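In praise of the unhurried vegetable stand

I have been buying my greens at Werska on Thursday mornings since my knees put an end to the allotment, and I have become, I'm afraid, a person with opinions about how vegetables ought to be laid out. My neighbour Marisol Becerra says a cabbage is a cabbage wherever you put it. I am very fond of Marisol, but she is wrong.

A sloping wooden tray does half the cook's work. You see the cucumbers lying side by side, all pointing the same way, and the napa cabbages in their rows with those frilly yellow tips, and before you have found your purse you are thinking of soup. I never once thought of soup in front of a cardboard box – and I have stood in front of a good many.
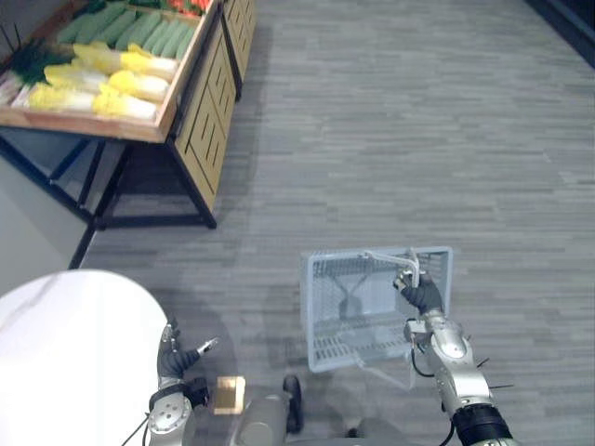 What we lose in the plastic wrap

The big shop on the ring road sells its cabbage in film, two to a pack, and I live alone. I can't turn one over to look at the stalk end, or pick the smaller one without feeling mean. Yes, wrapping keeps things tidy, and I dare say it saves somebody trouble in the stockroom. I would still sooner choose my own and carry it home under my arm, dropping the odd leaf on the bus.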